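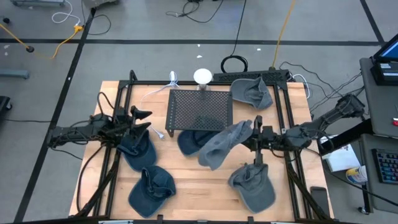 Stock Keeping for Small Shops
Notes for Session 4: Counting, Reordering and Valuing the Stock
Teacher: Daiane Magalhães

Last updated: 2 Mar 2026

These notes follow the order of the lecture. Please read sections 1 to 3 before you start the exercise at the end. The example of the whole session is a small shop called Aslow, which sells caps, scarves and some bags. All prices are in dollars and without tax.

1. Which number do we mean?

When a shop owner says "I have 268 caps," the sentence can have several meanings. It can be the number in the stock book. It can be the number which somebody counted on the shelves. It can also include caps that are already promised to a customer, or caps that are ordered from the supplier and did not arrive yet. In this course we use four words, and I ask you to keep them separate also in your homework.

Book stock: the quantity according to the records.
Physical stock: the quantity found by counting.
Available stock: physical stock minus the quantity reserved for customers.
Stock on order: the quantity ordered from suppliers and not yet received.

Many mistakes in last year's reports came from mixing book stock and available stock. If a school has reserved 30 caps and they are still in the back room, they belong to the physical stock and they don't belong to the available stock. The book stock depends on how the shop writes its sales. At Aslow the sale is written when the customer collects the goods, so the reserved caps are still in the book.

2. Item codes

Every variation that a customer would consider a different product needs its own code. For caps this usually means model, color and size. A navy cap and a gray cap of the same model are two items, even if they have the same price and come in the same box. If they share one code, the total can be correct while one color is sold out, and the owner will see it only when a customer asks.

On the other side, do not make codes for differences which have no importance for selling. One student last term gave a separate code to each delivery. The list became very long and the sales staff stopped using it. The date of the delivery should be recorded in the purchase book (we need it in section 5), but not in the item code.

A good code is short and is never used again for another product. Please avoid the letters O and I, which are easily read as numbers.

3. The count

There are two usual methods. In a full count, the complete shop is counted at one time, normally when it is closed. In a cycle count, a small group of items is counted on each occasion, so that after some weeks everything was counted at least once. The cycle count disturbs the shop less, but it requires discipline. The items that sell fast or cost much should come more often in the cycle.

Procedure for both methods:

a. Finish writing all sales and deliveries before the count begins.
b. Put the goods in order first. Items of one code should be together.
c. The person who counts should not see the book quantity.
d. Write the result immediately, in ink, on the count sheet.
e. If the count differs from the book, a second person counts again.
f. Correct the book only after the second count, and write the reason if it is known.

About point c we had a good discussion with the group of Eugénie Ferrand. She worked in a pharmacy where the expected quantity was printed on the sheet, and the counted quantity was always the same as the printed one. When they removed this column, differences appeared in the first week. It was more work for everybody, but the differences had existed before also.

Typical causes of a difference: a return that was put on the shelf but not in the book, a sale under the wrong color, damaged goods thrown away without a note, theft, and a delivery accepted without opening the boxes. The last one is very common with caps, because they are packed one inside another and it is easy to read a wrong number from the side of the stack.

4. When to order again

The reorder point is the quantity at which we should place a new order. The formula is:

reorder point = daily sales x delivery time in days + safety stock

Aslow sells four caps of its best model per day. The supplier, Llorente, needs ten days to deliver. During this time the shop will sell 40 caps. The owner wants a safety stock of 30 caps for busy days or a late truck. The reorder point is therefore 70 caps.

Compare this number with available stock plus stock on order. If you forget the stock on order, you will order the same goods twice.

For seasonal goods, the average of the whole year is not useful. Take the sales of the same season in the year before, and correct them if something has changed, for example the opening hours.

5. The value of the stock

Suppose that the shop bought the same cap two times, and there was no stock before.

First delivery: 40 caps at $6 each, total $240
Second delivery: 30 caps at $8 each, total $240

After this it sold 50 caps. With the first-in, first-out method, the cost of the sold caps is 40 x $6 plus 10 x $8, which gives $320. The remaining 20 caps have a value of $160.

With the average method, we divide $480 by 70 caps. The average cost is $6.857. The sold caps cost $342.86 and the remaining caps have a value of $137.14. The sum is again $480, and you should always make this check.

A shop must choose one method and stay with it.

6. Exercise

Use the data of section 5, but the shop sold 60 caps. Calculate the cost of the sold caps and the value of the rest with both methods. Show the check. Then explain in five sentences which method you would recommend to Aslow if the purchase price continues to rise.

Please send your solution to Bastien Tanguy before Session 5.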